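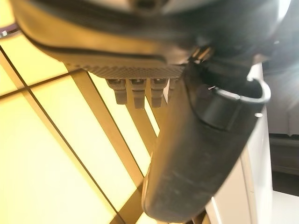 The wrist camera's view, with warm yellow light behind the gripper and darker shadow down one side of the finger.

Tips for Recording Good Examples at Home or in the Shop

We get letters every month from readers who have a small arm clamped to a bench and want it to learn a chore, like putting spoons in a drawer or hanging up a dish towel. You guide the arm through the job, it records what its camera sees and how its joints move, and later on the learning program studies the whole pile. Most of the trouble people write to us about has very little to do with the program. It's housekeeping, and housekeeping we know something about!

Look at your light first. A glowing yellow background is lovely in a living room, but it can leave a dark finger mostly in shadow, and a patch of white glare in a corner of the picture will hide whatever happens to be there. Before you record anything, move the arm slowly through the whole job and watch the camera view as you go (I do this with my coffee in the other hand). If a corner washes out, turn a lamp, pull a shade, or shift the whole setup a foot to the side. Then leave some of that variety in on purpose. Record a batch in the morning and another at 8 or 9 at night with the lamps on, so the arm doesn't come to expect one kind of afternoon.

Wipe the fingers. Rubbery surfaces pick up dust and scuffs, and a dusty finger may let a smooth spoon slide. A barely damp cloth is plenty, followed by a dry one. Please don't use furniture polish. I did that once in our Ikberg workshop and spent the rest of the day chasing a butter knife across the counter.

Check how much of your view the gripper takes up. On a wrist camera the housing can easily fill the whole top of the picture, and that's fine as long as the spot where the fingertip meets the object stays visible. If you do have to move the camera, mark the old position with a bit of painter's tape and start a new folder. Mixing two camera positions in one folder is like mixing two sizes of screws in one jar, and you'll be sorting it out in July.

Start each try from a different place. It's so tempting to set the spoon down in the very same spot every time, because your hand gets used to it and things go quickly. Move it a few inches, turn it around, put it half under the napkin. For our Frerichs drawer project we kept 303 tries, and the ones I'm happiest with are the awkward ones where the spoon was nearly out of reach.

Keep your fumbles, within reason. If the fingers miss and you go back and get it right, save that one, for it shows the arm how to recover. If the cat walked through or you bumped the table and gave up, throw it out right away while you still remember which one it was.

Give every folder a plain name. "Spoons, left drawer, lamp on" will still make sense next winter, and "test new final 2" will not. We keep a paper notebook beside the bench as well, with a line for anything odd. The notebook from our Multen kitchen runs to 1559 lines now and it has saved me more than once.

Take breaks. After 80 tries or so in a row your hand gets lazy and the motions get jerky, and the arm will learn the jerky ones right along with the good ones. Get up, water the plants, come back.

Next month we'll go over cable clips and the Vurden bench clamp, including how to keep it from chewing up a painted tabletop.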